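# About Melier

Melier is a film programme, a newsletter and a small distribution label for animated features, run out of two rooms above a dry cleaner in Graltilside. We started it because we were tired of being told that every subtitled cartoon with a festival laurel on its poster was a masterpiece. Some of them are. A good many are ninety minutes of pretty clouds with a grandmother in them.

If you've come to this page looking for a mission statement, we had one. A consultant wrote it in our second year and it used the word "storytelling" 4 times. It has been taken down.

## What we do

We show animated films for grown-ups, mostly hand-drawn, mostly from outside the big studios, at the Brostness cinema on Hong Street. The season opens in November and goes through to the end of autumn, with a break when the projectionist takes his holidays. We also license a handful of titles a year for cinemas that don't have the time or the stomach to deal with sales agents.

The newsletter goes to 2881 people. We're told this is a healthy number by the company that charges us for sending it. How many read past the subject line is another matter, and the figures they give us on that are ones I wouldn't take to a bank.

## On awards

You'll notice we don't put prizes on our posters. People ask about this more than anything else, so it may as well be dealt with here.

A jury prize tells you that a small group of people, shut in a hotel for a week, agreed on something. Sometimes what they agreed on was the film nobody at the table minded. An audience prize tells you which director had the most friends in town. Perfect scores on review sites are worse again, as they generally mean that a dozen critics thought the thing was fairly good and none of them felt like being the one to say otherwise.

We do read the lists. It would be silly not to, and we have found films that way that we would never have come across otherwise. But a laurel gets a film watched in our office, all the way through, with the phone off. It doesn't get it booked.

The same goes for "ten years in the making". Plenty of bad films took ten years. We've had a distributor explain to us, at length and with slides, how many individual drawings went into a feature that had no third act. I asked who had written the script and he had to look it up.
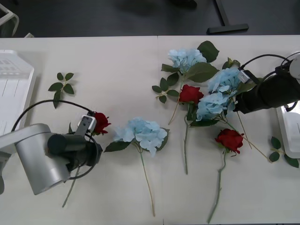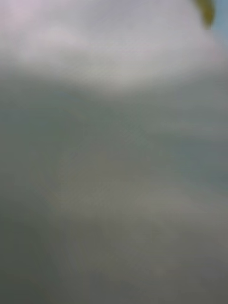

## How a film gets picked

Myrtle Escobedo does the programming, and has done from the start. She watches everything that is sent in. I watch what survives. If we disagree we watch it again a month later, and if we still disagree it generally goes in, on the theory that a film two people can argue about will give an audience something to do on the way home.

The things that tend to sink a submission:

- a trailer cut to make a quiet film look like a loud one
- a score that tells you how to feel before the characters have worked it out
- an English dub recorded with famous voices who plainly never met
- a covering letter that compares the director to somebody much better

That last one isn't a rule, exactly, but Myrtle says she can feel her favour draining away as she reads.

We show films in their original language with subtitles. We've been asked to run dubbed sessions for families and have tried it twice. The dubs we could get hold of were poor, the kids were bored by the same stretches that bored the adults, and we went back to subtitles. If a decent dub turns up we'll think again.

## Money

We are not a charity and we aren't much of a business either. Tickets cover the hall and the film hire in a good season. The label pays the rent on the office, some years with a bit left over – some years not. We have had two small grants and been knocked back for several larger ones, usually with a letter praising our passion.

A distributor's catalogue will often claim a release "reached" so many thousands of viewers. Ours don't say that. A normal evening for us is 30 people, and the biggest crowd we ever had was 700 across a whole season of one Czech puppet film that we very nearly turned down. I still don't fully understand why that one took off and I'm wary of anyone who says they do.

## Sending us a film

Send a link, a running time and the name of whoever holds the rights. A synopsis is fine if it tells us the ending. Please don't send a press kit, and please don't send merchandise. We have enough enamel pins.

Submissions for the next season close on 12th December. We answer everybody, though it can take a while, and the answer is mostly no. We don't charge a fee to submit. Festivals that do will tell you it covers administration, and you're welcome to ask them what they're administering.

If you would like to hire one of our titles for your own cinema or film society, write to the office and ask for the rate card. The prices on it are the prices. Myrtle handles bookings in the mornings and is best reached before lunch.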